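Why Does Blowing On A Candle Put It Out?

I get asked this one a lot, usually by somebody with icing on their chin. You blow on a bonfire and it gets bigger. You blow on a birthday candle and it goes out. So what's going on?

First you need to know what a candle is burning. I always thought it was the string in the middle (the wick), but that's only a small part of it. Mostly it's the wax! The flame melts the wax near the top, the runny wax creeps up the wick, and up there it gets so hot that it turns into a gas. That gas is what burns.

Every fire needs 3 things to keep going: fuel, heat and oxygen from the air. Take one away and you've got no fire. When you blow on a candle you push the hot gas away from the wick, and you cool everything down too. The flame has lost its fuel and its heat in one puff.

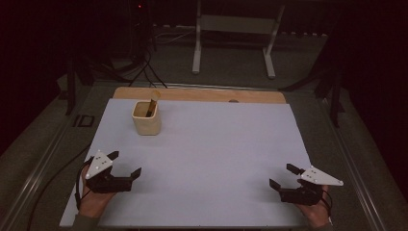
A little square pot with a thin stick in it.

A bonfire is different because it's huge, and all that wood is glowing hot right through. Your breath can't cool it enough. It just brings in more oxygen, and the fire loves that. When I was small, in Jatstead, we had a bonfire every May and my job was to stand well back and shout "bigger!"

Now, have you seen the wisp of white smoke after a candle goes out? That's wax, in teeny tiny drops. It can still burn, so if a grown-up holds a lit match in the smoke, the flame can hop back down to the wick without the match ever touching it. I've seen it done in our kitchen and I still squeaked.

Please don't try that one by yourself. Matches are a grown-up job, and so are lighters. Tie long hair back near candles, keep your sleeves out of the way, and never leave a candle burning when you go off to play.

Next time there's a cake, try blowing very, very gently first. Watch the flame lean over and wobble - it's hanging on to its wick! Then give it a proper puff and look for the smoke.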